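Griet Van Dijk
Bodenrichtwerte, Grundsteuer, Bewertungsrecht. Keine Rechtsberatung.

1/ Der Gemeinderat Skerkham hat die neuen Hebesätze für die Grundsteuer B beschlossen. Ich habe die Vorlage samt Anlagen gelesen und fasse zusammen, was für Eigentümer relevant ist. Längerer Thread.

2/ Zur Einordnung: Der Messbetrag kommt vom Finanzamt, der Hebesatz von der Gemeinde. Wer den Messbetrag für falsch hält, muss sich an das Finanzamt wenden. Ein Widerspruch gegen den Gemeindebescheid mit dieser Begründung läuft ins Leere.

3/ Die Vorlage umfasst 1.891 Grundstücke. Nicht enthalten sind land- und forstwirtschaftliche Flächen (Grundsteuer A) und die nach Gesetz befreiten Objekte. Die Liste der Befreiungen liegt als Anlage 4 bei, allerdings nur in der nichtöffentlichen Fassung.

4/ Die Kämmerei unter Marloes Claeys hat drei Varianten gerechnet. Variante A: Hebesatz unverändert. Variante B: aufkommensneutral. Variante C: Mehraufkommen zur Deckung des Kanalprogramms. Beschlossen wurde B mit einer Änderung, dazu unter 7.

5/ »Aufkommensneutral« bezieht sich auf die Summe aller Einnahmen der Gemeinde. Der einzelne Bescheid kann trotzdem deutlich steigen oder fallen. Das steht so auch in der Begründung, Seite 6, zweiter Absatz. In der Pressemitteilung fehlt der Satz.

6/ Die Verschiebungen innerhalb der Gemeinde sind erheblich. Alte Einfamilienhäuser auf großen Parzellen werden teurer, Geschäftsgrundstücke entlang der Durchgangsstraße billiger. Die Ursache liegt im Bewertungsmodell. Der Hebesatz kann das nicht ausgleichen, er wirkt auf alle Messbeträge gleich.

7/ Die Änderung stammt von Niilo Tikkanen und betrifft die Zone Wuyts. Dort wurde der Bodenrichtwert bisher aus der Nachbarzone abgeleitet, mangels eigener Kauffälle. Die Gemeinde soll nun beim Gutachterausschuss eine getrennte Ermittlung anregen. Anregen — mehr kann sie nicht.

8/ Bodenrichtwert in Wuyts laut Karte: 155 Euro pro Quadratmeter, Wohnbaufläche, erschließungsbeitragsfrei. Der letzte Punkt wird oft überlesen. Mehrere Parzellen am Nordrand sind bis heute nicht endgültig abgerechnet.

9/ Für diese Parzellen wäre ein Abschlag zu prüfen. Ob er steuerlich berücksichtigt wird, hängt vom Landesmodell ab. In den meisten Fällen gilt der Zonenwert ohne individuelle Anpassung, und ein abweichender Wert muss per Gutachten nachgewiesen werden.

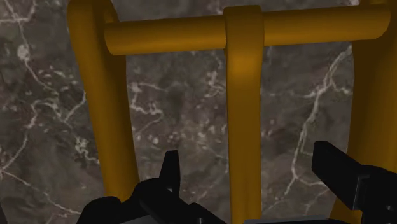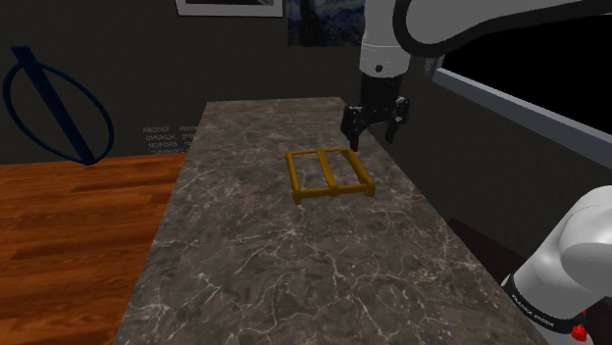

Gelber Rahmen auf marmorierter Arbeitsplatte, zwei Ansichten. Renderings.

10/ Zum Gutachten: Die Kosten trägt der Eigentümer. Bei kleinen Parzellen übersteigen sie die Ersparnis oft für mehrere Jahre. Also vorher rechnen, und zwar mit dem neuen Hebesatz. Der alte ist für die Rechnung ohne Bedeutung.

11/ Rechenbeispiel aus Anlage 2: Ein Grundstück mit bisher 3.180 Euro Jahressteuer, gewerblich genutzt. Nach Variante B sinkt der Betrag um 33 Prozent. Die Kämmerei nennt das einen Einzelfall. Die Tabelle darunter enthält allerdings mehrere Zeilen in derselben Größenordnung.

12/ Ilse Maes hat im Ausschuss nach getrennten Hebesätzen für Wohnen und Nichtwohnen gefragt. Antwort der Verwaltung: rechtlich möglich, für das kommende Jahr aber nicht umsetzbar, die Software »Tarka« bildet die Trennung derzeit nicht ab. Ein Termin für die Anpassung wurde nicht genannt.

13/ Ich halte die Begründung für dünn. Ob getrennte Sätze sinnvoll wären, ist eine andere Frage. Das Risiko von Klagen wegen der Differenzierung ist real, und eine Begründung der Spreizung müsste die Gemeinde selbst liefern.

14/ Fristen: Die Bescheide gehen im März heraus. Ab Bekanntgabe läuft ein Monat. Der Widerspruch hat keine aufschiebende Wirkung, gezahlt werden muss also zunächst in voller Höhe. Stundung ist ein eigener Antrag.

15/ Bitte auf dem Bescheid prüfen: Aktenzeichen, Grundstücksfläche, Wohnfläche, Nutzungsart. Die häufigsten Fehler, die ich sehe, betreffen die Wohnfläche — Kellerräume und Garagen werden in der Erklärung gern mitgezählt. Korrektur beim Finanzamt, formlos mit Nachweis.

16/ Eigentumswechsel im laufenden Jahr: Steuerschuldner bleibt, wem das Objekt am 1. Januar zugerechnet wurde. Was im Kaufvertrag steht, gilt nur zwischen den Parteien. Die Gemeinde bucht nicht anteilig um.

17/ Nachfrage von Floor Desmet per Nachricht: Gilt das auch für Erbbaurechte? Im Grundsatz ja. Schuldner ist der Erbbauberechtigte, Grund und Gebäude werden zusammen bewertet. Details je nach Landesmodell, bitte den Messbescheid lesen.

18/ Korrektur zu 3: Die Anlage 4 ist inzwischen in geschwärzter Form im Ratsinformationssystem abrufbar. Die Flurstücksnummern fehlen, die Befreiungsgründe sind lesbar.

19/ Die Niederschrift der Sitzung liegt noch nicht vor. Sobald sie online ist, ergänze ich den genauen Wortlaut zu Punkt 7.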